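1/ I promised to write down how I glue the roof trusses for my small station building, scale 1:87. So it is a thread, and please excuse my English in places.

2/ The kit is from Tultik. It is the goods shed with the long platform, kit number 269. The walls are good. The trusses are one thin moulded piece each and they bend when you only look at them, so I make my own from strip.

3/ For strip I use Zivow, the white one, 2 mm wide. I tried also the grey from Ultach. It is a little harder and cuts cleaner, but my glue takes longer to bite into it. Both are fine for a roof.

4/ First draw one truss on paper in full size. Put baking paper over the drawing and fix it with tape on all four corners. I forgot the baking paper one time and my first truss has still a piece of pencil line on its back.

5/ Cut all the long pieces together, then all the short ones. If you cut truss by truss, they will be all a bit different. I use a small stop block on the cutter and I do not move it until the last piece.

6/ The angles are 30 and 60 degrees, so a normal school set square is enough. Sand the ends lightly, two strokes, not more.
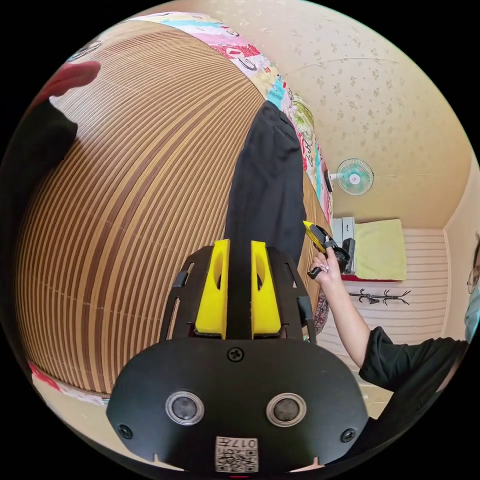

7/ GLUING

8/ Thin liquid glue, small brush. Touch the joint and let it run in by itself. If you see a wet shine on the top of the strip you took too much – leave it alone, do not wipe. Wiping makes a scar and you will see it under the paint.

9/ I leave each truss under a flat piece of glass for the night. Before, I waited one hour and they became curved like a banana.

10/ Somebody asked about the small plates on the joints. I cut them from thin sheet, Stanciu has it in packs, and I glue them only on the side which is visible from the open door. On the other side I was lazy.

11/ Painting: grey primer first, then dark brown, very thin. I paint the trusses before they go in the building, because after that the brush does not reach the middle.

12/ Still to do – the purlins and the gutter. For the gutter I have no good idea yet. Half of a tube, maybe, but I cannot cut it straight along the length. If you know a way, write to me under this post.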